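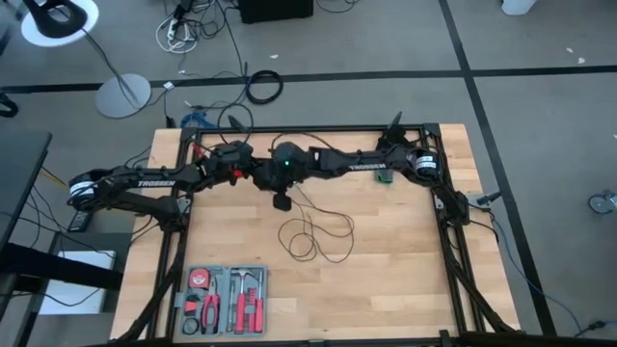 Brown wire, March

Up at six, grey out, coffee on the back step. Wanted to get the brown wire sorted before lunch and did most of it.

It was lying in a tangle across the middle of the table, all loops, and every bit of it the same dark brown. I should have bought two colours. The roll from Garnum was 30 dollars and they only had the brown in that thickness, so I took it and told myself I'd label the ends. I labelled four.

Started by looking for ends. Pulling is no good with wire this thin, it just draws the loops tight and then you have a knot where there wasn't one. I pushed slack back into the middle until I could lift a single piece out. The first took ages. After that they came easier, except for two that had gone through each other, and I cut one of those. Henryk would have sat there until it came free. I had things to do.

Straightened each length by running it between finger and thumb, then coiled it around my hand and tied it with a scrap of garden twine. The long ones went in the Gredo tin and the short ones in a jar. Anything shorter than my thumb went in the bin. The longest piece came to 137 centimetres, enough for the back run of the shelf lights without a join, so I put that one aside with a bit of masking tape on it.

The table has held up well. I like the pale strips, you can see a dropped screw on it straight away, and brown wire too. The old bench top was so dark I was forever patting around for things. Rubbed in a little more Lamik oil along the front this afternoon with a sock. It says to leave it overnight. One corner I did too thick and had to wipe back. Next time less on the sock.

Henryk Jabłońska rang at 2.30. He has found the other half of the shelving in his shed and wants to know if I still want it. Said yes. He also has a Tokarz crimping tool I can borrow, which would save me buying one. He thinks I should solder the lot. We have had this conversation before. His ute is at the mechanic's and the bill is 759 dollars, so the shelving will have to wait until he gets it back or I go over with the trailer.

Didn't get to the shelf lights themselves. I did measure for them: 69 centimetres between the uprights, less than I had written down last time, so either I read the tape wrong or I measured from the outside. Measured twice more and got the same number. Crossed out the old one in the notebook.

Leftover soup for tea. The kitchen smells of oil now because I hung the sock over the laundry tub, and I've since moved it outside.

To get: masking tape, a second colour of wire if they have any (red or grey), screws for the uprights, milk.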